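Deck-mounted hand shower on a freestanding bath – worth it?

Started by marlpit, September 22, 2025

marlpit
We're redoing the bathroom and have more or less settled on a white rectangular freestanding bath. The wide rim means the taps can go on the bath itself, so no floor-standing filler. My husband wants the version with a pull-out hand shower. I'm worried about the hose. Where does it go when you're not using it? The fitter quoted 173 pounds extra for drilling and fitting the set, on top of 710 for the bath.

kettlebridge
The hose drops through the rim and hangs underneath the bath. You pull out what you need and it slides back. We've had one since January with no trouble. Get a decent length though. Ours is a bit short for rinsing the far end.

Sombat Phromma
I'd go and handle one before you decide. I spent an hour in a bathroom showroom last month, going between the Ashby and the Brusach, and it changed my mind on a few things. The black fittings look very smart against a white bath, but three identical round knobs in a row on the rim would have me guessing which one does what every morning.

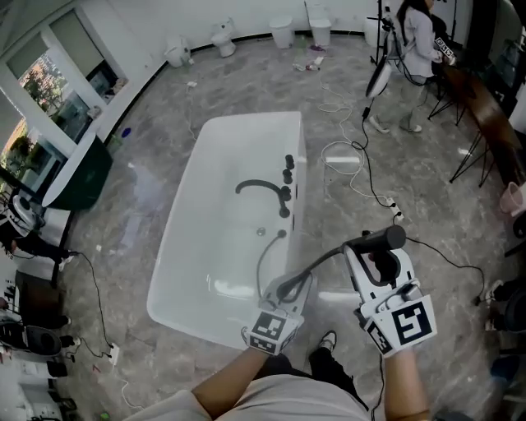
The hose was the other thing. A black one shows up a lot on a glossy white bath, so if it doesn't slide back properly you'll be looking at it all the time. I'd also check how far the spout reaches over the basin. In the end we bought the Brusach with a plain chrome set and paid 1,071 all in.

oldlead
Disagree about the hose. You stop seeing it after a week. What I would worry about is access. If the hose leaks under the rim you need to be able to get to it, and with a rectangular one near a wall that means moving the bath.

kettlebridge
Ours has a gap at the back you can get an arm into. Depends how close to the wall it's going.

marlpit
It'll be 4 inches off the wall on one long side. Is that enough?

oldlead
Not for my arm. Ask the fitter to put the taps on the room side.

Sombat Phromma
Agree with that. You'd also be able to reach them without leaning across. And try a coloured bath in person before you rule it out – I'd only been looking at white, and dark green is nicer than I expected.

marlpit
He's already vetoed green. Will ask about the room side, thanks.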